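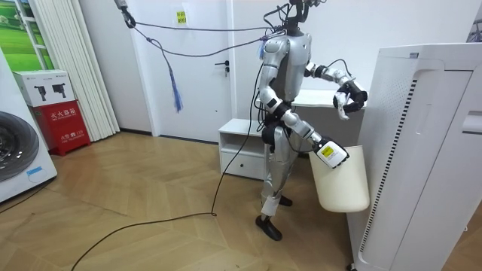

The Lindilent tower, right, plus the cream bin I mention further down.

Quick one, writing this before I have to run. Bought the Lindilent air purifier in March for the small room at the back, the one with the herringbone floor. Paid 306 for it at Plirnilside, delivery included. Had a little Tonix before that and it rattled, so the bar was low.

Size first. It's big. Tall, white, rounded edges, and next to a desk it eats more room than the product page lets on. Measure before you order. I didn't. Looks fine though, plain white goes with the desk and the low cabinet and the door. Long strip of dark vents down the front, which shows dust. Wipe it.

Handle is a groove near the top. OK for tipping it a bit, not great for carrying up stairs – my fingers slipped once and I nearly lost a toe. Would of liked one on each side.

Noise: low setting, can't hear it over typing. Middle is a soft hum. High is loud, fine for ten minutes after cooking, not fine for a phone call. I sleep in the next room with the door shut and it doesn't bother me on low.

Does it work? Think so. Sneezing is down, the room smells of nothing by morning. Took 19 days before I stopped noticing the new plastic smell, longer than I wanted.

Filters. First one lasted 14 weeks, and they're not cheap. Cover is stiff, push harder than feels right. Old filter sheds fluff everywhere so have a bin right beside you. Mine is an Echeverri, smooth off-white plastic, rounded, a bit narrower one way than the other, good rim to grab. Cheap and I like it more then I expected. No lid, fyi.

Gripes:
Cord too short for my outlet
Beeps at every button press, can't turn it off
Manual is tiny print

Four stars. Would be five with a longer cord and no beep. If your room is really small get the smaller Lindilent, same filter I think – check that first.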